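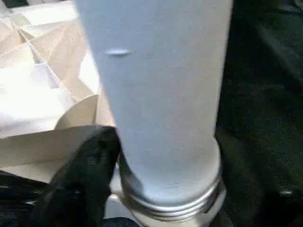

# El hielo que ya no llega a Brorkside

En Brorkside la gente habla del lago como de un pariente enfermo. Cómo ha pasado la noche, si aguanta, si va a peor. Este invierno, mal. Muy mal. Estamos a 2023-02-07 y por la orilla norte todavía se oye el agua.

Agua, en febrero. Hace una generación cruzaban camiones.

El pueblo vive del hielo desde antes de tener carretera. Primero lo cortaban y lo vendían. Bloques enormes, serrín, trineos, el tren hasta Uvalbridge. Luego llegaron los frigoríficos y se acabó el negocio, pero el lago siguió sirviendo: pesca, patines, la carrera larga, y sobre todo el camino. En los meses duros el camino de hielo ahorraba 62 kilómetros de curvas para llegar al hospital. Lo usaba todo el mundo. El panadero, la maestra, el camión del gasóleo.

La temporada pasada estuvo abierto 13 días. Esta, ninguno.

## Un oficio de oído

Los viejos medidores no se fiaban del taladro. Bueno, sí, lo llevaban, pero antes escuchaban. Un golpe seco con la barra y a esperar. El hielo bueno responde corto, me explican en el bar del puerto, casi como una puerta maciza. El malo tarda y suena a cajón vacío. Hay quien lo imita con los nudillos sobre la barra, y media sala se calla para juzgar. Discusión larga. Dos cafés.

El color también cuenta. Negro o azulado, transparente, fuerte. Blanco es hielo con aire, con nieve dentro, y pide el doble de respeto. Gris, a casa. No hay regla más clara en todo el pueblo y se la enseñan a los niños antes que a atarse los cordones.

Lo que pasa ahora es que el blanco llega primero. Nieva pronto, la nieve pesa, el agua sube por las grietas y se mezcla todo. En octubre hubo una helada preciosa, de esas que antes anunciaban el invierno, y al cabo de una semana no quedaba ni una lámina. Llovió encima. Llovió bastante.

## Las cuentas del alcalde y las otras

El ayuntamiento tiene un cuaderno. Tapas verdes, esquinas comidas. Cada página, un invierno: fecha de apertura, fecha de cierre, grosor en el centro, incidentes. Me lo dejan mirar de pie, en el mostrador, con las manos limpias. El récord de la casa son 78 centímetros en el centro del lago. La tinta está corrida y alguien ha escrito al lado, a lápiz, «se oía cantar».

Porque el hielo canta. Quien no lo ha oído piensa que es una manera de hablar. Son silbidos, zumbidos largos, un latigazo que empieza en una punta y se acaba en la otra. Pasa cuando baja la temperatura de golpe y la placa se estira. De noche da miedo. A la tercera noche se echa de menos.

En el cuaderno no salen las otras cuentas. El hostal Illés, por ejemplo: habitaciones de sobra, calefacción encendida para cuatro clientes, una pizarra en la entrada donde antes apuntaban los turnos de los agujeros de pesca y ahora pone el menú. Sopa de pescado. El pescado viene de fuera, congelado, y lo dicen sin que se lo preguntes.

La carrera larga se ha trasladado a Folon, más arriba, más frío. Allí están encantados, claro. Pusieron autobuses, carpas, un puesto de salchichas que no daba abasto. En Brorkside fueron casi todos a verla y volvieron con mala cara. Que la pista era corta. Que daba vueltas. Que el viento no pegaba de lado como tiene que pegar. Puede que tengan razón, yo patino fatal y todas las pistas me parecen larguísimas.

## Cruzar o no cruzar

Siempre hay quien cruza. Lo cuentan bajito. Una moto de nieve a las seis de la mañana, por la parte estrecha, con la excusa de revisar redes que ya nadie echa. El año pasado sacaron una del agua con una grúa y el conductor llegó andando a su casa, calado, sin querer hablar del tema. Sigue sin querer.

Las balizas están apiladas detrás del cobertizo de bomberos. Ramas de abeto, como toda la vida, con una tira reflectante clavada en la punta. Se cortan en otoño por costumbre. Este año también se cortaron. Ya están medio peladas, y los perros duermen encima cuando sale el sol.

Se habla de un transbordador. Uno pequeño, para coches y ambulancia, que navegue todo el año. Hay un proyecto, hay un dibujo colgado en la biblioteca y hay una pelea por el sitio del embarcadero que promete durar más que el propio barco. Los de la orilla sur lo quieren junto a la iglesia. Los del norte ni hablar. El presupuesto de mantenimiento del camino, mientras tanto, sigue aprobado: 2406 coronas que no se gastan y que tampoco se pueden mover a otra cosa sin votar otra vez.

Pregunto qué pasará si vuelve un invierno de verdad. Silencio, hombros. Que se abrirá el camino, qué va a pasar. Las barras están engrasadas y el taladro tiene cuchillas nuevas, las cambiaron en otoño, depués de la primera helada.

A última hora bajo al muelle. Cero grados justos en el termómetro de la farmacia. Hay una película finísima pegada a los pilotes – se rompe con cada ola y se vuelve a juntar. Un hombre la mira con las manos en los bolsillos. Dice que mañana igual. Luego mira el cielo, dice que no, que mañana llueve, y se va a cenar.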